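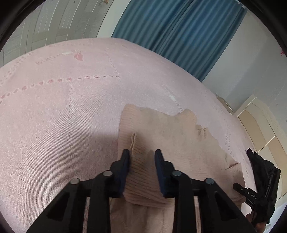

Figure 1. Knitted sweater laid over a woven bedspread with openwork stitching.

Textiles in Use: Handout 4
Woven and Knitted Structures in the Household

Module leader: Kimie Ishida
Seminar tutor: Yavuz Tatlı

Purpose of this handout

This handout supports the fourth lecture and should be read before the seminar. It sets out the terms students are expected to use when describing household cloth in written work. It does not replace the set reading, and students who missed the lecture should also borrow the sample box from the Sternside study room.

1. Woven cloth

A woven cloth is made from two sets of yarn. The warp runs the length of the loom and is held under tension; the weft is passed across it. Where the two cross in strict alternation the result is plain weave, the oldest and most common structure. Twill moves the crossing point by one yarn on each row and so produces a diagonal rib. Satin spaces the crossings widely, which gives a smooth face but leaves the yarns more open to snagging.

Bed coverings have for the most part been woven. A cover must lie flat, keep its shape when pulled from one side and bear repeated washing. Decoration may be worked in the loom or added afterwards with a needle. Openwork, in which yarns are grouped or drawn aside to leave small gaps, lightens a cloth but also weakens it, and in older pieces the damage often begins there.

2. Knitted cloth

Weft knitting uses a single yarn formed into rows of loops, each drawn through the loop below. The loops change shape when pulled, and the cloth therefore stretches in both directions. This suits garments, which must follow the body. It also explains why knitwear should be stored folded – a hanging jumper will lengthen under its own weight.

Students should be able to tell the wale (a column of loops) from the course (a row). Gauge is recorded as the number of stitches over 10 centimetres, measured with the piece relaxed and well away from ribs and edges.

3. Recording a piece

The Prerkach collection holds over 200 household textiles, catalogued under the Sugiyama scheme. Each record gives the structure first, then fibre, colour, size, decoration and condition. Fibre is entered only where it has been tested or is stated on a label. Item 344, a darned blanket, will be used in the seminar as a worked case.

Condition notes should be plain. Write "seam open at left shoulder" and avoid words such as "poor" or "tired".

4. Preparation for the seminar

Read Jakell, chapter 2, and bring one household textile from home with a draft record of no more than 17 lines. Pencil only may be used in the study room. Draft records will be returned with comments at the end of the session, and final versions are to be handed in at the department office by 4 p.m. on the day of Lecture 6.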